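Firora Learns to Stop Early
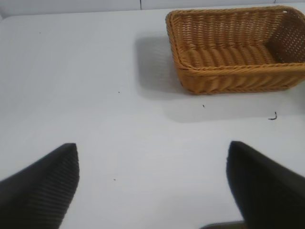 Why does a grasp planner need a time limit?

Because the controller will wait for it. Firora, the planning layer built at Fesus, used to search until it found the best-scoring grasp, and the arm held position meanwhile.

Su-bin So rewrote the loop in April. The planner now gets 700 milliseconds, returns the best candidate so far, and keeps refining while the arm moves. A late improvement is accepted only if the new path joins the old one without a velocity step - otherwise it is dropped and logged.

On the Clalldale test set of 2,678 logged attempts, replay turned up 367 dropped updates. Most came from rims, where two candidates score nearly the same and the ranking flips. So's next patch adds hysteresis to the scorer.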